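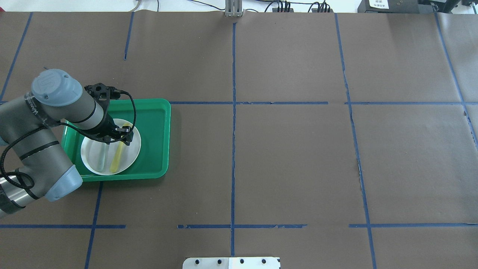
4 实验设置与夹爪对比

4.1 平台

对比实验在同一条机械臂上完成，夹爪通过法兰转接件更换，控制柜、标定参数和上位机程序保持不变。桌面铺牛皮纸，用蓝色胶带分成网格，网格线只供操作人员摆放物体时参考，不作为视觉定位的输入。全局视角由固定在头部位置的相机提供，局部视角由腕部的小型相机提供。两路图像与关节状态按统一时钟记录，时间戳在写盘前对齐。

参与对比的两种夹爪均为两指平行结构，下文称为 Granitz 和 Tastum。前者指面较宽，接触垫较硬；后者指尖收窄，接触垫较软，闭合末段的速度可以单独设定。两者的最大开口都足以覆盖本文所用的全部物体，因此开口宽度不作为比较项。线缆从夹爪侧面引出，沿臂外侧固定，在腕关节处留出弯曲余量。预实验中我们发现，余量过小时腕部转到极限附近会对夹爪产生侧向拉力，指尖位置随之偏移；余量过大时线缆可能进入头部相机的视野，遮住目标。正式实验前对两种夹爪分别调整了走线，此后不再改动。

控制器有两种。So 为位置控制，夹爪按给定宽度闭合，到位后保持；Stekar 在位置控制的基础上加入电流阈值，检测到接触后转为恒力保持。两种夹爪与两种控制器交叉组合，其余条件相同。控制指令的下发频率一致，轨迹规划部分共用一套代码。

4.2 任务与物体

任务取自餐具整理：从托盘中夹起餐具，抬升到规定高度，保持 3 秒后放回。托盘为绿色矩形，带凸起边沿，内放一只白色圆盘，餐具置于盘上或盘与托盘边沿之间。选择餐具有两点考虑。餐具细长且扁平，指尖下探的深度稍有误差就会压到盘面或者夹空；柄部与勺头的厚度不同，夹持点沿长度方向移动时，所需的闭合宽度也跟着变化。

物体共 6 件，均为轻质餐具，颜色包括浅色和黄色。浅色餐具放在白盘上时对比度较低，头部相机的分割结果不够稳定，这一情况在两种夹爪的实验中同样存在，我们没有为此更换盘子或增加背景板。每次实验前由操作人员按摆放表放置物体，摆放表随机生成，位置和朝向都有变化，四种组合使用同一份表。 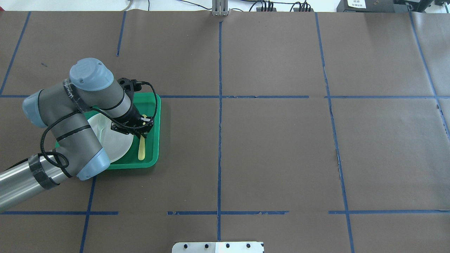
餐具靠近托盘边沿时，夹爪的下探空间受限。Granitz 的指面较宽，若餐具与边沿平行且间距很小，外侧手指会先碰到边沿，这时需要绕竖直轴旋转腕部，改从餐具的另一侧进入。旋转后机械臂前段往往正好位于托盘上方，头部相机只能看到盘子的一部分，末段对准主要依靠腕部相机。Tastum 的指尖较窄，多数情况下不必旋转，但接触垫较软，夹持柄部末端时，餐具容易绕夹持点转动，抬升过程中勺头下垂。

为避免把规划失败计入夹爪性能，我们将每次尝试分为接近、闭合、抬升和放回四个阶段，分别记录结果。接近阶段发生碰撞的，立即停止并归入规划失败；闭合后没有夹住物体的，归入夹持失败；抬升或保持期间物体脱落的，归入保持失败。放回时餐具的最终朝向不作要求，只要整体落在托盘内即可。

4.3 腕部相机标定与检查

腕部相机与夹爪之间的位置关系在每次更换夹爪后重新标定。标定板方法给出初值，随后用桌面胶带的交叉点做一次快速检查：机械臂移动到交叉点上方，采集一帧图像，拟合竖向胶带的两侧边缘，再与期望方向比较。偏差超出容许范围时重新标定。

检查只使用竖向胶带。横向胶带由两段拼成，在交叉处有一个小的错位，直接拟合整条横线会引入系统误差。早期版本的脚本没有区分这两段，得到的旋转偏差一直偏向同一侧，重新标定之后仍不消失，后来改为分段拟合，并只把横线结果写入日志，不参与判定。竖向胶带上靠近交叉点处有一小块浅色，会造成局部边缘缺失，拟合时用稳健估计剔除该处的点。

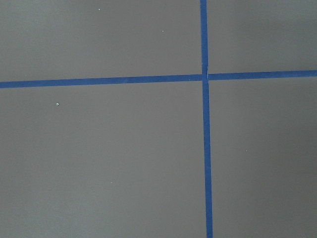 图 1 腕部相机拍摄的胶带交叉点。左、右两段横向胶带在竖向胶带处略有错位。

桌面上的细小白点在腕部图像中也能检出。它们的面积远小于餐具，用面积阈值即可滤除，对两种夹爪的结果没有影响。腕部图像右下侧偏暗，我们没有做亮度补偿，边缘检测改用局部阈值。

4.4 结果记录与讨论

四种组合合计尝试 1,000 次，其中 208 次由两名操作人员各自独立标注，用来检查失败类别的划分是否一致。分歧集中在闭合与抬升的交界处：餐具被夹起后随即滑落，有的标注为夹持失败，有的标注为保持失败。我们据此补充了判定规则，以餐具是否整体离开支撑面为界，并按新规则复核了全部记录。

从失败类别看，Granitz 配合 So 时的失败以接近阶段的边沿碰撞为主，夹住以后较少脱落。换用 Stekar 后，碰撞的情况没有改善，因为电流阈值只在闭合阶段起作用。Tastum 配合 So 时，给定宽度如果略大于柄部厚度，软垫压缩不足，餐具在保持期间缓慢转动；配合 Stekar 后这一现象明显减轻。控制器带来的差别在 Tastum 上更容易观察到，在硬垫的 Granitz 上则不明显。

Stekar 的阈值需要按夹爪分别设定。阈值偏低时，指尖擦过盘面产生的阻力会被当作接触，夹爪提前停止闭合；阈值偏高时，较薄的餐具柄会被压弯。本文的阈值由预实验确定，正式实验中保持不变，没有针对单件物体调整。

上述结果只适用于轻质餐具和本文的托盘布置。金属餐具的重量和表面摩擦都不同，没有包括在内。两种夹爪的接触垫在实验期间未更换，磨损的影响也没有单独测量。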